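Heat Loss Through Knitted and Woven Covers: A Student Project Report
Briseck Technical School, Materials and Everyday Science course
September 6, 2021

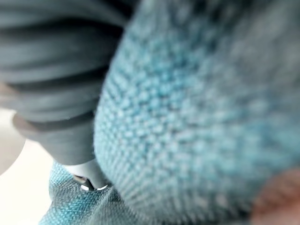 The question for this project was how much a knitted cover slows the cooling of a jar of hot water, compared with a woven cover of the same weight. People in our town have used knitted covers on teapots and milk jars for a long time, and we wanted numbers. A knit is made of loops, and every loop leaves a small gap beside it where air can sit. In the blue-grey knit the gaps show as tiny dark spots between the rounded loops, and the loops look smaller and tighter near the left edge of the large piece. Still air is a poor conductor of heat, so we expected the gaps to help as long as no draft was moving through them.

Materials

We used glass jars from the school kitchen, all of one size, with metal lids. The yarn was a wool blend sold under the name Trerum. The woven cloth was a plain wool fabric from a shop in Baran. We cut the woven covers first, weighed them, and then knitted the others until the weights matched. This took longer than planned. Two knitted covers had to be pulled out and started over because the tension was wrong and they would not slide over the shoulder of the jar.

Method

Each jar was filled with water heated to 90 degrees Celsius and closed. A thermometer probe went through a hole in the lid, sealed with putty. We wrote down the temperature every five minutes for 100 minutes. The jars stood on a cork mat in the storage room behind the lab, where the air is fairly still and the room stays close to 18 degrees. We ran three jars at a time: one bare, one woven, one knitted.

In July we repeated the test with a desk fan running on its lowest setting at the other end of the bench. The fan test was not in the original plan. We added it after reading that loose knits lose most of their benefit in wind.

In all we have 223 usable readings. A few were thrown out. On one run the putty came loose and the probe touched the glass, and on another we forgot to close the lid right away.

Results

In still air both covers slowed the cooling clearly, and the knitted cover did better than the woven one in every run. The difference was small in the first ten minutes and grew after that. By the end of a run the bare jar was always the coolest.

With the fan on, the order changed. The woven cover was now the better one. The knitted cover still beat the bare jar, but not by much. We also tried the woven cover pulled over the knitted one for a single run, and that jar stayed warmer than any other we tested — with or without the fan. It was also twice the weight of cover, so the comparison is not a fair one and we left it out of the graphs.

Sources of error

The covers did not fit equally well. The woven ones had a seam that stood away from the glass and may have let warm air out. The knitted ones stretched a little each time they were put on, and a stretched knit has bigger gaps. We should have measured the thickness of each cover before and after every run. The lids were not covered at all, and a good part of the heat probably left that way in every test.

We borrowed the thermometers from the Nateck workshop and checked them against each other in ice water. Two agreed and the third read slightly high, so we corrected its readings before making the graphs.

Further work

A next group could knit the same cover on three needle sizes and compare them. It would also be useful to cover the lids. The spare yarn and all the covers are in the lower cabinet in the storage room, and the data tables are in the folder next to them.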